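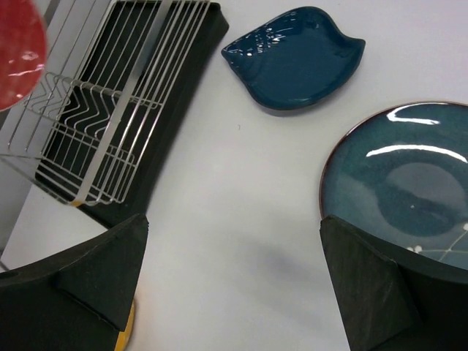 white tabletop, Irstead, September 2023

ok so I finally saw Dillo play last night and I have THOUGHTS, thread incoming

First off they came on nearly 60 minutes late. No word from the stage, just the same house playlist going around again. I know every second of it now

Then they opened with Elton, the song they swore in August they were done playing live, and the whole room (3000 people!!) lost it. I screamed so hard my throat is still wrecked

The new stuff is slower and I wasn't sold on the single, but with 2 drummers going it's a totally different song. Please put out a live version, I'm begging

Small gripe, the vocals were buried for the first 2 songs. Got fixed after that

Also Ó Ceallaigh opened and was so good?? Just a fiddle and a loop pedal. Half the crowd was still in line for drinks, their loss

Anyway if anyone has the setlist please send it, I missed the name of the one before the encore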